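Student Robotics Project at Kostamero Technical College Enters Second Phase

A student project in robot learning at Kostamero Technical College will continue through the spring term, the School of Applied Engineering announced in December. The project, known as Gikura, gives second-year students practical experience in preparing the recorded demonstrations from which robot arms are trained to handle household objects.

Gikura is offered as part of the automation elective and has 15 students enrolled. Participants work with hand-held grippers that carry a camera and are operated directly by a person. A student picks up, moves and sets down objects with the gripper, and the recording is later used to train a control program for a robot arm. No arm needs to be present while the demonstrations are being made, and students are therefore able to work in ordinary rooms across the campus.

The first phase of the project, completed in the fall, concentrated on single-hand tasks. Students recorded 2000 demonstrations, among them placing cups on a shelf, closing drawers and sorting flatware into a tray. Each recording was reviewed by a student other than the one who made it. Those in which the object was dropped, or in which the gripper moved too fast for its position to be tracked, were set aside and logged with a short note.

The second phase will introduce tasks that call for two grippers at once, such as folding a towel or holding a container steady while its lid is removed. The class has set itself a goal of 3000 demonstrations by the end of the term.

"Students arrive expecting to spend their time on programming," said Oluwaseun Fashola, the instructor responsible for the elective. "They do a good deal of that, but they also learn how much the result depends on the recordings. A careless afternoon of demonstrations will show up in the arm's behavior weeks later, and by then it is difficult to trace."

Students are divided into teams of 4 or fewer. Each team is responsible for its own task plan, its own equipment checks and a written report at the close of the term. Before each session, the team confirms that the cameras are in focus, that the printed markers on the grippers are clean and firmly attached, and that the clocks on all devices agree. Sessions are limited to 45 minutes, after which the operator must hand over to another member of the team.

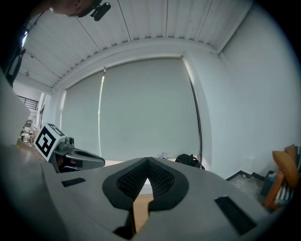
The reports will be assessed together with a demonstration on the robot arm in the Nwankwo Laboratory, where each team will be given three attempts at its chosen task. Marks are awarded for the quality of the documentation as well as for the performance of the arm. A team whose arm fails at the task may still receive full credit for its analysis of the failure.

Equipment for the second phase was purchased with a grant from the Prastent Fund, which supports practical instruction at two-year colleges in the region. The grant also covers data storage and the printing of replacement parts for the grippers -- the fingertips in particular wear down with regular use.

The School intends to make the recordings available to other colleges once the review of the second-phase material has been completed. Recordings in which a person's face can be recognized will be withheld or edited before release, in keeping with the college's policy on student privacy.

Enrollment for the spring section is open to students who have completed Introduction to Automation or an equivalent course. Prior experience with robots is not required. Applications should be submitted through the School office, which can also provide the course outline and the schedule of recording sessions. Students already enrolled in the fall section do not need to apply again -- their places will be carried over.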